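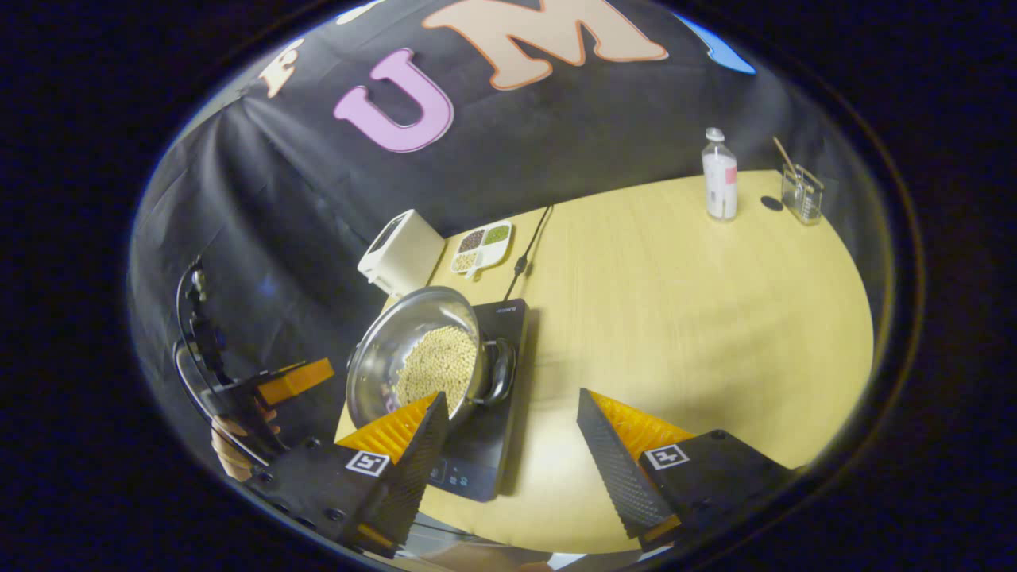

Kistby: legumbres y granos en mesa
LEEME del conjunto, versión de junio

Qué hay dentro
771 registros de la actividad de legumbres: pasar grano de la bandeja a la olla, devolverlo, separar mezclas. Mesa de madera clara, bandeja blanca de cuatro compartimentos, olla de acero, placa de inducción negra. Detrás, tela negra con letras grandes de fieltro. Las letras no significan nada para la tarea, no las anotamos.

Carpetas
soja/ olla con soja, sola o con otro grano encima
bandeja/ solo reparto entre compartimentos
mezclas/ dos granos revueltos, hay que separarlos
notas/ texto suelto de cada turno, sin corregir

Los 100 primeros registros de soja/ son de la primera tanda y llevan otra numeración. Pendiente de unificar. Si cruzais con notas/, ojo con eso.

Materiales
Soja seca, redonda, beige claro. Alubia marrón oscura. Judía mung (verde). Grano amarillo pálido: en las hojas viejas pone "mijo", en las nuevas "grano claro". Usad "grano claro", lo del mijo está sin confirmar.
La bandeja va al fondo a la izquierda, cerca del aparato blanco. El aparato se queda donde está, no forma parte de ninguna tarea.
La botella transparente de tapón blanco tampoco. Etiqueta "botella", sin más. No poner "agua".

Campos de la hoja
id: número corrido
grano: soja / alubia / mung / claro / mezcla
origen: bandeja, olla, bolsa
destino: igual que origen
derrame: sí / no. Un solo grano fuera ya es sí
turno: mañana o tarde
obs: libre

Criterios que dieron lata
- Un grano pegado al borde de la olla cuenta como dentro.
- Olla inclinada: se anota en obs, no es derrame.
- Si se cae al suelo, no se devuelve a la bandeja. Se tira y se anota.
- "Mezcla" solo si era a propósito. Tres mung perdidas entre la soja no son mezcla, van a obs.
- La placa está apagada en todas las tareas. No se cuece nada, por favor dejad de preguntar por los tiempos de cocción.

Preparar la mesa
Pasar un paño. Olla sobre la placa, en el centro. Cable por detrás de la bandeja, que no cuelgue por delante. Rellenar los cuatro compartimentos sin llegar arriba. Las letras del fondo se despegan con el calor de la tarde, volver a apretarlas antes de empezar.
Al acabar: cada grano a su bote, la bandeja boca abajo en el estante.

Problemas conocidos
6 registros de mezclas/ tienen el origen vacío. Se quedan así hasta revisar las notas en papel.
La columna turno está mal en parte de bandeja/, pone mañana en todo.
Hay acentos rotos en notas/ si se abre con la hoja de cálculo vieja. Abrir como UTF-8.

Cambios
Junio: renombrado "judia verde" a "mung", que causaba confusión. Añadida la columna derrame.
Antes de junio: sin registro de cambios, lo siento.

Contacto
Hélène Ouellet lleva la hoja y los criterios. Dudas de etiquetas a ella; reposición de soja y alubias, apuntarlo en la lista de la puerta del armario. Quedan dos bolsas de soja y de mung ya casi nada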